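L'atelier du mercredi soir change de table

10 octobre 2019

Depuis la rentrée, les habitués de la salle Skosemine l'ont remarqué : la grande table en bois du fond a été dégagée et elle sert maintenant aux travaux longs, ceux qu'on ne peut pas ranger dans un casier entre deux séances. Les petites tables près de l'entrée restent réservées à la couture, au cartonnage et aux réparations courtes. Le règlement affiché à l'entrée a été modifié en conséquence.

La question des plateaux revenait à chaque réunion. Le bois de la table est clair, tendre, et il prend les marques au premier coup de tournevis. Myrto Theodorakopoulos, qui anime l'atelier avec Sung, a donc récupéré des panneaux gris dans l'ancien magasin de la rue d'Oltmont, au moment où celui-ci vidait ses rayonnages. Il y en avait 16. Nous en avons gardé neuf, les autres étaient gondolés ou fendus et sont partis à la déchetterie.

Le principe est simple : on pose un panneau à plat sur la table, on travaille dessus, et le bois en dessous reste intact. La surface est mate, elle ne renvoie pas la lumière des tubes du plafond, et une petite vis noire s'y repère tout de suite. Les chants, en revanche, n'ont pas tous bien supporté le transport. Sur certains panneaux le bord est rugueux, ébréché, et l'on voit la couche brune à l'intérieur. Deux membres ont demandé s'il fallait les jeter. La réponse est non, tant que le panneau reste plat. Un ruban de papier kraft collé sur la tranche suffit pour ne pas y accrocher une manche. Ceux qui veulent faire plus propre peuvent poncer légèrement avant de coller, avec un grain 200, dehors et pas dans la salle — la poussière se dépose partout et les machines à coudre sont juste à côté.
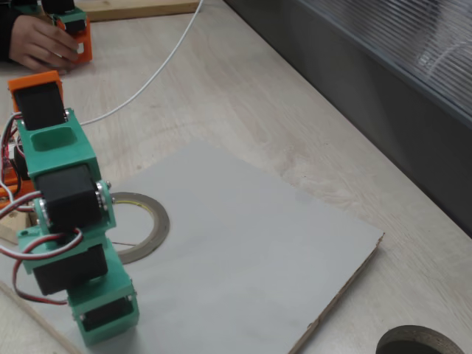

Un des panneaux gris posé sur la table en bois, avec un bord ébréché.

Quelques règles d'usage, puisque plusieurs personnes se partagent la table dans la semaine.

Un panneau par projet, pas davantage. Votre nom et la date de début s'écrivent au crayon sur une étiquette, dans l'angle, et non sur le panneau lui-même. Le feutre ne part pas, nous avons essayé à l'alcool puis à l'acétone et la surface est devenue brillante à cet endroit.

Les petites pièces vont dans une boîte fermée en fin de séance. Les anneaux, rondelles et roulements sont les premiers à disparaître, ils roulent jusqu'au bord et finissent derrière le radiateur. Sung a passé l'aimant sous les meubles au début du mois et a rempli un pot à confiture, qui se trouve sur l'étagère du haut. Si vous cherchez une pièce perdue cet été, commencez par là.

Les câbles se regroupent d'un seul côté du panneau, de préférence vers le mur. Personne ne doit avoir à les enjamber pour atteindre l'évier. Les rallonges sont enroulées le soir et accrochées au clou, y compris celle de Takness, la longue, qui a passé deux semaines par terre.

Pas de colle chaude ni de fer à souder directement sur les panneaux. Une plaque de carrelage est prévue pour cela, elle est rangée à gauche de l'évier. Pour la découpe au cutter, utilisez les tapis verts. Un panneau entaillé s'effrite vite, et nous n'avons pas de quoi les remplacer tous.

En fin de séance, les panneaux dont le travail est terminé se rangent debout, contre la cloison, le côté propre vers le mur. Ceux qui portent un montage en cours restent sur la table. On ne les déplace pas sans avoir demandé à la personne concernée, même pour passer un coup d'éponge.

Il reste deux panneaux sans étiquette. Pour en réserver un, inscrivez-vous sur la feuille accrochée à la porte du placard ou passez voir Myrto avant la séance. La table sera entièrement vidée en décembre, pour le repas de l'association, et tous les montages devront être repartis d'ici là. Prévoyez un carton assez grand.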